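Saturday Cartoon Porch > CGI Shows, 2000s and 2010s > Grasine: was season 2 really that bad?

mothlantern
Posted Monday, February 15, 2021

Hi all, longtime reader, not much of a poster, so be gentle with me. I've spent the last few weeks rewatching Grasine with my daughter, who is nine and has opinions, and I wanted to talk to somebody about season 2 who isn't nine.

I remembered it as the season where everything fell apart. That was the story back on the old boards: the budget went away, Clesden handed half the animation off to Yalçınkaya, the writers got bored, and Gosten turned from a scary old lighthouse keeper into a guy who falls in the harbor. I carried that around in my head for years and repeated it to people. And now I've sat down and watched the whole thing in order, on a couch with popcorn, and I think it might be my favorite stretch of the show? The two-parter with the flooded library made me cry a little. My daughter pretended not to notice, bless her.

So what happened? Did I just grow up, or were we all being unfair to it?

brackish_tea

Oh, I'm so glad somebody started this one! I've been on the side of season 2 since it aired and I used to get yelled at for it regularly.

I think a lot of folks came into it still upset about the theme song. Remember that? They swapped out the accordion version for the one with the kids singing, and people never forgave it. If you skip the titles (or hum the old one over them, which I do, loudly) it's a very different experience. The stories are smaller and sadder, and they let the three kids be mad at each other for more than one episode at a time.

I will give you Gosten, though. The harbor gag was funny the first time and they did it constantly.

PelicanDave

Going to disagree, in a friendly way, with both of you. I love this show and I've watched all 72 episodes more times than a grown man ought to admit, and season 2 is the weak one. My trouble with it is the animation. In season 1 the characters have weight. When Gosten goes up the lighthouse stairs you feel every step in your own knees. In season 2 they glide. Look at anybody's feet in the market episode and you'll see what I mean, they skate across those cobblestones like it's January. The hands are worse. People pick up cups without ever quite touching them.

The writing might be fine. I have a hard time getting to the writing when somebody's thumb is going through a teapot.

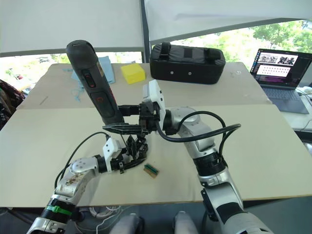 Right-hand arm holding a black handheld with red-accented buttons.

Anyway, hands. Hands are my whole complaint, and I've got a long list of episodes if anyone wants to see it. The worst is the birthday one. The cake knife is floating for that entire conversation, and it's a long conversation, and it's supposed to be the emotional high point of the year!

brackish_tea

Dave, I adore you, but I have seen that birthday episode a dozen times and I have never once looked at the cake knife. I was looking at their faces. The faces are wonderful in that scene.

PelicanDave

The faces are wonderful. I'll put that in writing. The knife is still floating.

quiltnoodle

Can I gently push on the Yalçınkaya thing? I see it every time this show comes up, and I think it's gotten turned around over the years. I have the big art book, all 521 pages of it (my poor shelf), and the credits in the back list Yalçınkaya on season 1 as well. They did the water and the weather from the very first episode. So all those gorgeous storms everybody brings up when they want to show how much better season 1 looked? Same people who get blamed for the bad stuff later.

What did change was the schedule. There's a nice long interview with Hae-won Ham in there, who directed most of the Gosten episodes, and she talks about how the second season had to be delivered much faster, and how she'd pick one or two shots in each episode to protect and let the others go. She says it very kindly and doesn't blame anyone. I came away from it feeling bad for every mean thing I'd ever typed about the market episode.

mothlantern

quiltnoodle, I had no idea about that, thank you for typing it out! That makes so much sense of what I was seeing. There'd be a scene that looked kind of rushed, everybody standing in a row, and then out of nowhere you'd get this one shot that was so careful, like the close-up of the lamp going out, or the little one's hand on the window. I thought I was imagining it.

Does she say which shots? I'd love to go back and look for them.

quiltnoodle

She names a few. The lamp is one of them, so good eye. Another is the gulls taking off at the end of the library two-parter, and she's also very proud of a bowl of soup, which I will let you find for yourself because it's a treat.
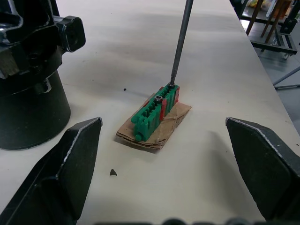 She also says the accordion theme was dropped over a rights problem and that the whole crew was as sad about it as we were. So that's one grudge I've put down. I used to bring that song up at parties, if you can picture it, and my husband would steer me over to the snack table.

orrin_b

I'll be the grump, then. I hear all of this, and I feel for the crew, I really do, but a rushed season is still a rushed season. Knowing why the soup looks good doesn't make the feet stop sliding. When I recommend the show to friends I tell them to watch season 1, read a summary, and pick it up again at the ferry story. I've had good luck with that.

Also, each of those episodes is 24 minutes, and I'd swear that in season 2 a good chunk of it is recap. My sister and I used to go make sandwiches and come back.

brackish_tea

orrin, NO. You're telling people to skip the library?? That's the heart of the whole show! The ferry story barely makes sense if you haven't seen her lose the books. I mean this with love, but your poor friends.

orrin_b

My friends are doing fine, thank you! But okay. I'll concede the library. Season 1, then the library two-parter, then the ferry. And they can read a summary of the birthday.

PelicanDave

Seconded, and leave the knife out of the summary.

mothlantern

This has been so much nicer than I was afraid it would be. My daughter has been reading over my shoulder and wants it known that the harbor gag is funny every single time and that you are all wrong about Gosten. She'd also like to know if there's anything with the same characters once we run out, because we're getting close and I can feel a crisis coming.

quiltnoodle

Tell her she has excellent taste! There were some little picture books, three or four I think, mostly about the gulls. They're out of print but they do show up used. I have a spare copy of the one where Gosten gets a rowboat. Send me a message and I'll put it in the mail, though it may be March before I get over to the post office, our roads have been a mess.

mothlantern

Oh my goodness, that is so kind. Messaging you now. She's doing a lap of the living room.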